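Subject: Re: [kitchen-stuff] Lids with gaskets, smell won't come out
Date: 2021-02-11

> I have 13 of the clear bowls with the clip-down lids and I like the bowls
> fine, but the lids have started to smell. Mostly onion, and something
> sour under that. I run them through the dishwasher on the top rack. Does
> anybody take the gasket out, or is it glued in? I pulled at mine with a
> fork and quit when it looked like it might tear. Also one lid has gone
> tight and the flaps are hard to push down. I'm about ready to throw out
> the lot and go back to foil.

Don't throw them out yet. The smell is nearly always under the gasket and not in the plastic. On the ones I have owned it was never glued. It sits in a groove and the fit is snug, so it feels glued if it hasn't been out in a while.

Leave the fork in the drawer. I use the handle end of a teaspoon, or a wooden coffee stirrer if there is one in the house. Run the lid under hot water for a minute first, then slide the end in flat between the gasket and the rim and lift. Once you have an inch up you can pull the rest with your fingers. Pull along the groove. If you pull straight up it stretches, and a stretched gasket never goes back in right.

What you find in the groove will be brown or black. Old toothbrush, dish soap, warm water. Do the groove and both sides of the gasket. If it still smells after that, soak the gasket overnight in water with a spoon of baking soda, rinse, and let it dry all the way before it goes back. I leave mine on the rack until morning — putting it back damp is how the sour smell starts over.

The kind I mean, in case yours are different:
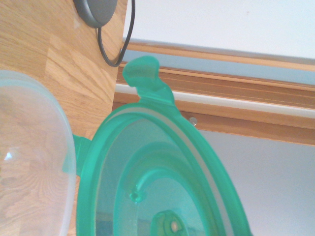
Green lid and clear bowl. The gasket is the pale ring just inside the rim.

Mine came from Getside, back when they had a kitchen aisle. I bought a few of the Givel ones in June to fill out the set and the lids do not swap, even though they look the same size across. Keep them in separate stacks or you will be trying lids all evening.

On the tight one, take the gasket out and look at how it was seated. If part of it is twisted or riding up out of the groove, the lid sits high and the flaps have to bend too far. Start at one point, press it in, then go to the opposite side and press there, and work the slack in between the two. Going around in one direction leaves a bump at the end. I have lost 2 flaps to forcing them, and both broke at the hinge.

If your lids have any sort of vent, open it up and brush that too. Grease collects in it.

For onion in the lid itself, I set it in a sunny window for an afternoon. It works on most things. It did not work on the one I kept curry in, and that one is for dry rice now. I also stopped snapping lids on for storage. The bowls nest and the lids stand on edge next to them in the cupboard.

If a gasket does tear, I don't know of anywhere that sells just the ring. I would keep the lid as a loose cover for the refrigerator.

Somebody asked last month whether the Mösli bowls are any better. I had one. The lid was fine but the bowl scratched cloudy within the year, so I went back to these.

--
Custard
kitchen-stuff list, digest mode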